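Ticket: Transaction reports rejected after taxonomy update
Product: Renora Filing, hosted
Client: Siddiqui Lornden, compliance operations
Priority: 2
Status: Resolved, monitoring

Reported by client, 08:40

The overnight transaction report was sent to the regulator gateway as normal. The response file lists 600 records as rejected, all with the same message: "Instrument class not valid for jurisdiction". Records for the home market went through. Everything rejected belongs to the Ruvard branch. We have not changed anything at our end. The resubmission window closes at 17:00, so we need to know before then whether we can send the batch again.

Support, 09:05

Thanks, received. Please don't resend the batch yet. A second rejection of the same records will need to be cleared by hand at the gateway. Can you send the response file, and tell us which rule pack is shown under Settings, Reporting, Rule packs?

Client, 09:20

Response file attached. The rule pack page says version 9 for both jurisdictions.
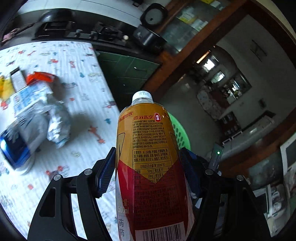 Support, 09:50

The version number is correct. The new taxonomy came into force in June and version 9 is the first pack that includes it. We loaded one of your rejected records into our test system with the same pack and it passed validation, so the pack itself looks sound.

The rejected record in your file has the old two-letter instrument class. Our test copy came out with the new four-letter one. That points to the mapping table, which is held separately from the rule pack. Please go to Settings, Reporting, Mappings and check the "Last rebuilt" date for the Ruvard branch against the one for the home market.

Client, 10:15

Home market was rebuilt in June. Ruvard says May. There is a grey padlock next to Ruvard which the other one doesn't have.

Support, 10:30

The padlock is the cause. A locked mapping table is skipped when a new rule pack is installed, and the installer only writes a line to the log – it does not raise an alert. The audit log should show who locked it and when.

Steps to fix:

1. Pause the overnight schedule.
2. Unlock the Ruvard mapping table. This needs an administrator.
3. Choose Rebuild, then "From current rule pack".
4. Run a validation only, with sending switched off.
5. Tell us the result before you send anything.

Client, 11:40

Unlocked and rebuilt. The audit log shows the lock was set by our own team during the year-end checks and never taken off. Validation run gives 4 failures, all the others pass. The failures say "Local override conflicts with mapping".
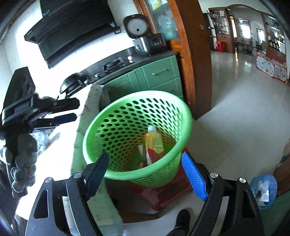 Support, 12:10

Those records have a class typed in by hand, and a manual entry takes precedence over the table. Open each one, clear the Override field and save. Then validate again.

Client, 12:35

Cleared. No failures now. OK to send?

Support, 12:40

Yes. Use "Resubmit as correction", not "New report", or the gateway will treat them as duplicates.

Client, 14:05

Sent and accepted in full. Schedule switched back on. Could the installer warn us about locked tables in future?

Support, 14:20

Raised as a change request with the Renora product team and linked to this ticket. We will leave the ticket open until tonight's report has gone through.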